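Subject: Re: [Lundcombe-fixit] hex keys, where do you all keep them?

On September 8, 2024, Gertraud Haslinger wrote:
> Mine are all over the drawer again. Does anyone
> have a system, or do I just buy another set?

Oh, don't buy another set, Gertraud! I put mine in an oval teal tray, screwdriver and all, and it lives on the table (which could use a good scrub, I know).
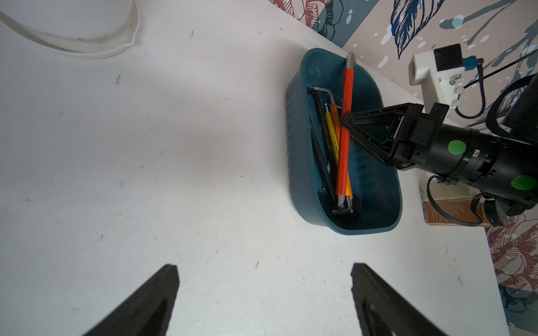

The colored handles help a ton, but the plain black ones I still mix up every single time. Do you wrap tape on yours?

Grodel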